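Jun 19, 2019

Home late, feet sore, eating cereal for dinner. I did 427 runs on the bin task today, which is my best day so far, and I want to write it down while I'm still pleased about it, before Jozef goes through them tomorrow and throws out a pile.

So the bin task. You hold the two leader handles, the arms copy you, and you pick a thing up from the table and put it in the bin, and then you clear up and do it again with the thing somewhere else. It sounds like nothing. By lunch I was dreaming about it with my eyes open. Jozef Coppens keeps telling me to be less tidy. My early ones from March were all the same – same approach, same angle, same little pause over the rim – and Virág (that's what we call the model, I didn't pick it) learned the pause beautifully and then did it forever, hovering there like it forgot why it came. So now I have to come in from the left sometimes, come in too high, bump the rim a bit and recover. He wants the recoveries most of all. I feel silly fumbling on purpose but I'm getting good at it!

Arnaldo and I had a small argument about the wallpaper. He put up the red flower one last week, plus the cloth with the little stems and buds on it, and I said it makes me dizzy after an hour. He says fine, be dizzy, the plain white set is done and Virág needs to see something other than plain white or it'll fall apart the first time it meets somebody's kitchen. He's right and I still don't like it. Next up is stripes, apparently. I asked for a green one. We'll see.

The morning was slow. Trellex (the recording program) froze twice and I lost 9 runs the second time, and of course they were nice ones. Arnaldo Prata came over, typed something, said "hm", and it was fine after that. I've started glancing at the save counter after every single run like a nervous person checking the stove.

After lunch I got into a rhythm. Headphones on, handles, pick, drop, clear, again. I tried closing the fingers later than I usually do, and it felt much smoother, so the last 225 are all done that way. I should tell Jozef, so he doesn't think somebody else sat down at my station halfway through the day.

I saved one of the wrist views because I liked all the red in it.

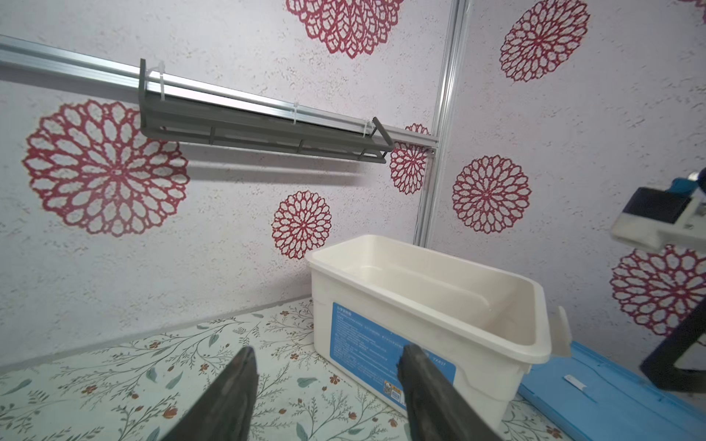 My wallpaper, my bin, and nothing in it yet.

Total for the red flowers is now 1523. The Farton people want to see the whole set before we switch backgrounds, and Mokon still hasn't sent the new finger pads, so I'm on the old ones for now. My left wrist is a bit stiff from the handle. I need to lower the chair, I've been saying that for a week.

Also must remember: ask Arnaldo if I can swap the cloth at least. Bring a real lunch. Call Mom back.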